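Progress report to the Kesitz program office
Work package: software for two-handed pen and cap tasks
Prepared by Safta Grecu, with input from Finn Schwerdtfeger and Jannik Rieger

The software work is on schedule except for the time alignment tool, which slipped by two weeks. We have 458 takes through the full pipeline, against a target of 2000 by the end of the grant. Marker and highlighter takes now make up the largest group.
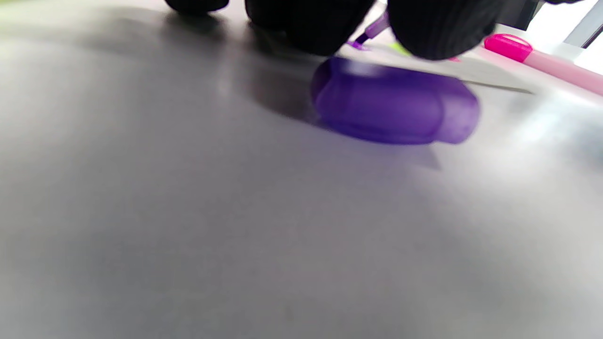

Rurken, August

Perception. The low viewpoint of the hand-held gripper camera is still our hardest input. Much of the view can be plain gray tabletop, with the fingertips and pens pushed into a strip along the top. The old segmenter was trained on overhead views and often merged black gloves with their own shadows. Finn retrained it on grazing views, and it now keeps the two apart in most of the test set. Translucent caps are still missed when they are blurred. Glare on the table also remains a problem, and we have no fix for it yet.

Alignment. The head view and the gripper views run on separate clocks. Jannik replaced the manual offset with an automatic one based on hand motion. It fails on takes where both hands stay nearly still, and these go back to a person for checking.
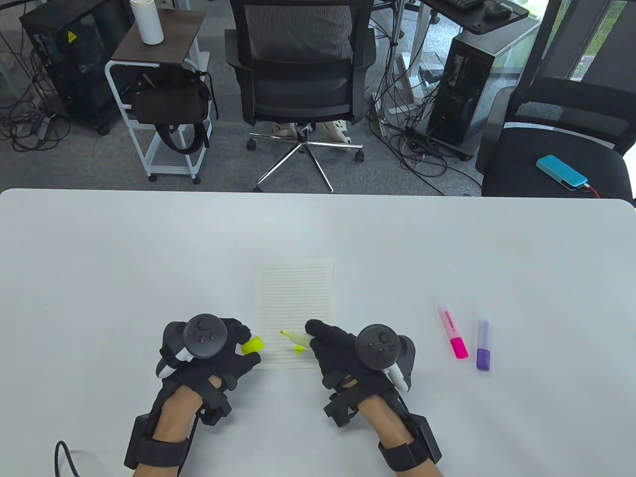 The policy trained on the aligned data predicts both hands together in short chunks. In simulation it completes the approach to the pen reliably but lets go of the cap too early. We think the grip labels are the cause, and Benedikt Reinholz is going through them. Hardware tests stay on hold until that is done.

Tooling. The review viewer loads all streams of a take side by side and lets the reviewer mark grip start and grip end. Zurix has been given access and has sent back 4 bug reports, all closed except ticket 3037 (viewer drops the last second of long takes). 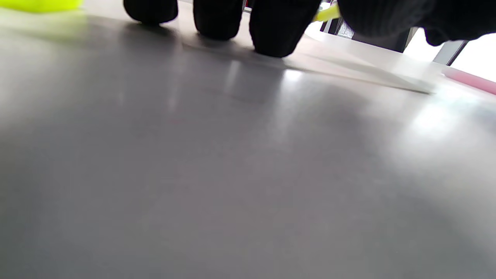
Page last changed: August, 4:37 p.m., by S. Grecu

Next period: close ticket 3037, relabel grips in the existing takes, and retrain the policy. We ask to move the alignment milestone back by two weeks. No change to the budget is requested.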